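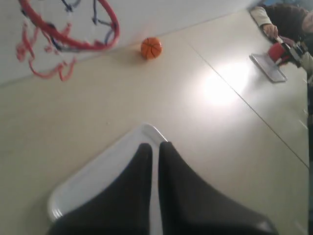

Oisín Mac an tSaoi, Research Correspondent
30 March 2022

A manipulation group at the Nernbridge robotics laboratory has reported a training method that lets a two-fingered arm learn short tabletop tasks from 34 demonstrations each, using only images from a small camera at the wrist. The task set includes putting a toy basketball through a miniature hoop with a red rim.

The method, called Brarnomness, drops the fixed overhead camera used in the group's earlier work. Its input is the wrist view and the current opening of the gripper. The output is a short sequence of hand motions, expressed relative to the hand and not to the base of the arm. According to the report, this means the table can be moved between runs without a new calibration.

The wrist view brings its own problems. The fingers fill much of the lower part of every image, and glare on a pale tabletop can wash out a large patch of the surface. The hoop is often only partly in view, and its net blurs easily. The group handles this by masking the fingers during training and by feeding the model a history of nine images, so that a target that leaves the view is not lost at once.

Tests covered 19 tasks. The hoop task was among the harder ones, as the ball has to be released above a rim that the camera may no longer see at that point. Most failures came at release: the fingers opened early and the ball struck the outside of the rim. Grasping the ball caused few errors. Removing the image history lowered the success rate on nearly every task, with the largest drop on those that required an object to be placed at height.

People were allowed to work at the same table during collection, and demonstrations with an arm or hand in view were kept in the training set. The authors found no loss of accuracy from this, though they did not test it as a separate condition.

Two limits are noted. The model runs at a fixed speed and does not retry after a dropped object. It was also trained on a single gripper type -- a second, with narrower fingers, is due to be tested at Pamormont in October.

The training code is to be released with the final version of the report. The demonstrations will follow once the Ní Mhurchú archive has finished checking them.

This site uses cookies to measure traffic. By continuing to browse you accept our cookie policy.

Contact the newsroom | Copyright 2022 | Back to top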